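Lending money to a friend, written down properly. A short thread, prompted by a week of messages on the subject after I mentioned the kitty last Thursday.

1/ First, separate the loan from the favour. A favour is feeding the cat. A loan has an amount, a start, an end and a way of getting from one to the other. If any of those four is missing you have made a gift with an argument attached.

2/ Amount. State it in pounds, once, in writing. If you pay a bill for someone, the loan is the figure on the bill, and the later coffees and taxi fares stay out of it. Mixing them is how two people end up with two different totals.

3/ Term. Pick a last payment month. "When things pick up" has no place in a calendar. My own last one ran from September to December: 300 lent, four payments of 75, all by standing order on the 16th.

4/ Standing order matters more than the rate. The borrower sets it up once and the lender never has to ask. Most of the bad feeling I hear about comes from the asking.

5/ Interest. I charge none under a year. Past that, inflation is eating the sum and both sides should at least know it. If you do charge, the interest is income and may need declaring. Check the current rules before you agree a rate - afterwards is awkward.

6/ The written note. Seven lines is enough: both names, amount, date handed over, payment amount, payment day, final month, what happens if one is missed. Both sign, both keep a copy. A text message with a clear "yes, agreed" is weaker but far better than memory.

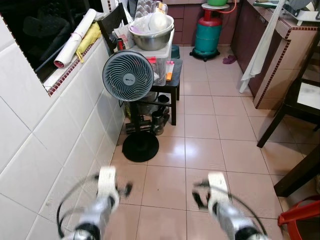

Safta Lungu replies that a signed note would have ended her oldest friendship on the spot, and that she would sooner lose the money than ask for a signature.

7/ Fair point, and it leads to the next rule. If you would sooner lose the money, lend only what you can lose, and decide so in advance. Write the note for yourself and put "gift if unpaid" at the bottom. You don't have to show it to anyone.

8/ Missed payments. Agree the rule before the first one goes out. Mine: one miss moves the end back a month, no comment made. Two in a row and we talk, by phone, at a fixed time. I don't send reminders between the two.

9/ Third parties. Don't tell the rest of the group. Lise Dufour asked me whether a shared pot is different, and it is: if the money comes out of a joint fund, everyone who paid in has a say, and they should have it before the transfer.

10/ Couples. If you share an account with a partner, the loan is from both of you. Get the second yes before you offer. The same goes for the borrower's side, though you can't enforce it.

11/ Guaranteeing a friend's loan or tenancy is a separate thing and a bigger one. You don't choose the amount, the term or the moment it falls due. Read the cap. If there is no cap, I would decline.

12/ Last one. When the final payment lands, send a message saying it is settled, with the total. Borrowers keep that message. I still have one from Abdul-Rahman Odoi for a rent deposit, and it is five words long.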